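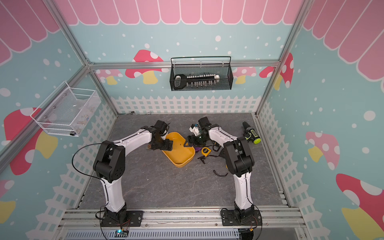
April 28, 2025
By Petro Hladun

I have used the Clastach treaty archive since September, mostly for my work on complaints that small states bring to international bodies. Our office paid for one seat. Before this I kept 200 bookmarks and a very long spreadsheet, so I was not difficult to please.

The archive holds speeches, voting records and written submissions. A search for one country gives up to 4,000 documents, and the filter by session is quick. I like most the side-by-side view, where a statement and the reply to it stand next to each other with the dates on top. When a government changes one word between the draft and the final text, the word is marked in gray. For me this feature alone saved many evenings.

The translations are weaker. French and Spanish are good. Portuguese is readable, but in five submissions about fishing borders I found "shall" where the original said only "may", and in a legal text this is a serious mistake. I wrote to the support desk and Diệp Hồ answered me the next morning. Three of the five are now corrected.

Exporting is also slow. After 1,000 pages the program stops and asks you to sign in again, and your footnotes lose their numbers. My colleagues who use Prukard do not have this problem, but Prukard has almost nothing from the Pacific or the Caribbean.

I would recommend Clastach to a small office or a student group that reads mostly in English. If you must quote from translations, please keep the original open in a second window. I will renew our seat for one more year.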